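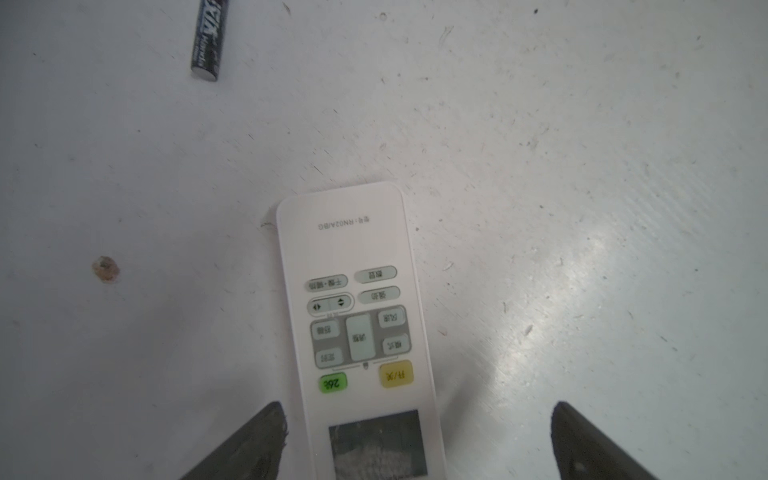 Filed under: Planning & Purchasing / Bench Robots

9 min read

Two-arm bench cell: safety walk-through and buying checklist

Site: Jekindale workshop, small appliance bench
Walked and written up by: Riaan Dlamini
Date: October 10, 2019
Purpose: decide what we need to buy before the second cell gets ordered, and what has to be fixed on the one we have

I did this walk with the order form in my other hand, so each section has the safety items first and then a comment on money. Marks are OK, FIX (our own time, no purchase), BUY (goes on the order) and ASK (waiting on a supplier). If you use this list for your own cell, change the marks and keep the comments if they help. I'm really pleased with how much of this came back OK!

SECTION A. STOPPING THE CELL

A1. Emergency stop reachable from the operator's seat without leaning over the table. OK
A2. Emergency stop cuts both arms together. OK
A3. Arms hold position after a stop and don't sag onto the work. ASK
A4. Restart needs a separate, deliberate action. OK
A5. Second stop button on the far side of the frame. BUY

Comment: A3 is the one I want in writing from Plekach before we sign anything. Our current arms settle a little when power is cut. With a screwdriver in the gripper, a little is still too much for my taste, and I'd like to know whether the newer joints have brakes on all axes or only on the lower ones. The sales sheet says "holding" and leaves it there. Brakes change the price a good deal, so the answer decides which budget line we end up on.

A5 is cheap and I can't believe we ran this long without it. Anyone clearing up behind the frame has to walk right round to reach the button.

SECTION B. FRAME, TABLE AND FLOOR

B1. All frame bolts tight, checked with a wrench. FIX (two were loose, done the same day)
B2. Table doesn't shift when both arms move fast in the same direction. OK
B3. Tabletop edges free of sharp corners at hip height. OK
B4. Floor around the cell clear, including dropped parts. FIX
B5. Floor marking shows the reach of both arms at full stretch. BUY (tape)
B6. Lighting even enough for the cameras through the whole working day. FIX

Comment on B4: we do battery jobs, and batteries roll. Please pick them up as they fall and don't leave it to the end of the shift. A loose AA underfoot on a smooth floor is a nasty thing to find with your heel.

Comment on B6: glare matters more than I expected. White plastic on a pale surface with a bright patch across it is a hard view for a wrist camera, and most of the things we handle are white plastic. Before you spend on better cameras, move the lamps! We got a clear improvement from turning one lamp toward the wall, and it cost us nothing. I've still put a diffuser panel on the wish list, at the bottom, where it can wait.

SECTION C. GRIPPERS AND FINGERS

C1. Fingers fixed firmly, no play at the root. OK
C2. Finger tips free of chips, burrs and fraying. BUY (see comment)
C3. Gripping force limited in software, and the limit is written on the cell card. OK
C4. Gripper releases safely on command after an emergency stop. OK
C5. Pinch points labeled. FIX
C6. Spare fingers on the shelf, same type as fitted. BUY

Comment: fingers are a consumable. I'd like that sentence painted on the wall. When we planned the first cell we treated the gripper as a single purchase and put nothing aside for tips, and then every replacement had to be argued for. A frayed tip won't hurt anyone by itself, but it catches on thin edges like battery covers, and then the part springs away in a direction you didn't plan.

Ametepe will sell us finger sets at $107 each. For the second cell I'm asking for enough sets to cover both arms, plus one spare per arm. Buy them with the gripper, on the same order, so they come from the same batch and we skip a second delivery charge.

We also talked about softer tips. They hold smooth plastic nicely and I enjoyed the samples a lot, but they're too fat to get in beside a small cell in a tight compartment. Worth having one set for the pick-and-place jobs. Not worth switching over completely.

SECTION D. HAND TOOLS HELD BY THE ROBOT

D1. Tool grip tested by hand pull before the arm moves. OK
D2. Tool points away from the operator in every parked pose. FIX
D3. Nobody reaches in while a tool is held, even with the arm standing still. OK
D4. Tools used by the robot kept apart from tools used by people. BUY (second rack)
D5. Tool handles checked for cracks. OK
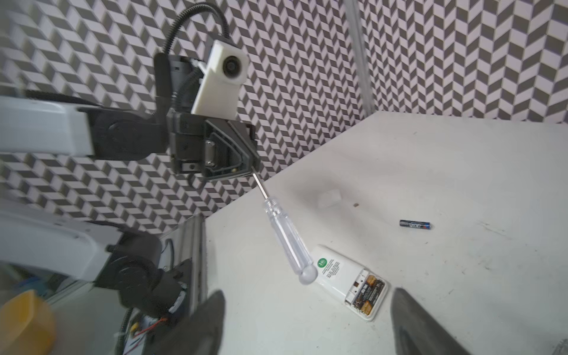 D2 took most of the afternoon, and it was the best afternoon I've had in this building for months. Parked poses get chosen early, when the gripper is empty, and then a job comes along where it carries a screwdriver and the same pose suddenly has a steel shaft sticking out of it. We went through every saved pose and asked where the tool ends would be. Several needed a new wrist angle. Put the same review on the plan for any new cell and give it proper hours, as it's part of commissioning and should be paid for as such.

On buying: ordinary screwdrivers are fine. I looked at the powered driver that Plekach lists for its wrists, and it's a lovely thing, but it costs more than our whole tool rack and it only fits their wrist. For opening battery covers and poking at stuck parts, a plain driver with a ribbed handle does the job, and if it gets bent we throw it away and take another one. I'd wait a year and see what work we've got by then.

SECTION E. CABLES AND WIRING

E1. Wrist cables have slack at the furthest reach and don't snag on the camera housing. OK
E2. No cable rubs on the frame rails. FIX
E3. Power and signal wires tied down along the frame, with no loops hanging where a sleeve can catch. FIX
E4. Connectors labeled at both ends. FIX
E5. Spare camera cable on the shelf. BUY
E6. Cell on its own circuit, breaker labeled. OK

Comment: none of this is expensive. It's mostly sleeving, ties and patience. But I'd still like a line for it, and I've put down $220 for both cells together. If there's money left over it goes into spare connectors, which we always run out of.

Please check the supply voltage on the quote as well. The first quote from Plekach had the wrong power unit on it and we only caught it by luck.

SECTION F. WRIST CAMERAS

F1. Housing screws tight. OK
F2. Lens clean, no dust ring. FIX (wipe at the start of every shift)
F3. Camera view includes both finger tips when the gripper is fully open. OK
F4. Housing doesn't strike the other arm when both work close together. ASK

Comment on F4: two arms over one small table is the whole charm of this setup. One steadies, the other does the fiddly bit. It also means a lot of hardware in a very small space, and the housings stick out further than the software model thinks they do. I've asked for the outer dimensions so the keep-out zones can be redrawn. Until they come, both arms run at reduced speed whenever they share the middle of the table.

Printed housings are good enough, by the way. I was all for machined ones until I saw the price. Print a few extra and put them in the drawer.

SECTION G. BATTERIES AND THE THINGS THEY GO INTO

G1. Only household cells (AA and AAA) handled at this cell. OK
G2. Swollen, leaking or rusty cells removed by hand, with gloves, before the job starts. OK
G3. Used cells go in a closed container away from the table. BUY
G4. Terminals of used cells never touch metal rails or tools. FIX
G5. Covers and screws collected in a tray, not left on the table. BUY (tray)
G6. Test devices marked so they don't wander back to their owners by mistake. OK

Comment: we go through up to 100 practice runs in a good day, and the devices take a beating. Buy old air conditioner remotes and similar gadgets by the box. They're cheap, they come in endless slightly different shapes, and that variety is exactly what we want for the Hitum job, where the customer can't tell us in advance which models will turn up. Buying one tidy model in bulk would be easier to store and much less useful.

G4 got its FIX mark for the bare aluminum. A strip of insulating tape along the rail nearest the work will do.

SECTION H. PEOPLE

H1. Everyone who uses the cell has done the stop-button drill. OK
H2. Long hair tied back, lanyards off. OK
H3. Cell card readable from the seat. FIX
H4. Two people present for any new motion at full speed. OK
H5. Training hours in the budget. BUY

Comment: H5 isn't something you can put on a shelf, but I marked it BUY so it gets a line like everything else. Plekach includes one training day with an arm order. Take it, and ask to hold it after the cell is installed. Last time we had it in a meeting room with slides and everybody forgot the lot.

WHAT GOES ON THE ORDER

Must have before the second cell runs: second stop button for each cell, Ametepe finger sets, floor tape, tool rack, closed battery container, parts tray, cable kit.

Should have by January: spare camera cable, one set of soft tips, first box of mixed devices.

Can wait: diffuser panel, powered driver.

The must-have list comes to $1019 without the arms themselves, which are on a separate quote. I think that's a wonderful price for a cell people can sit next to without worrying! The arm quote stays unsigned until A3 and F4 are answered. I've sent both questions to Plekach in one message and will change the marks on this page when the reply comes.

If you spot something I walked past, write it on the paper copy by the cell door — pencil is fine — and I'll add it to the next round.

Contact the workshop | © Jekindale Workshop | Back to top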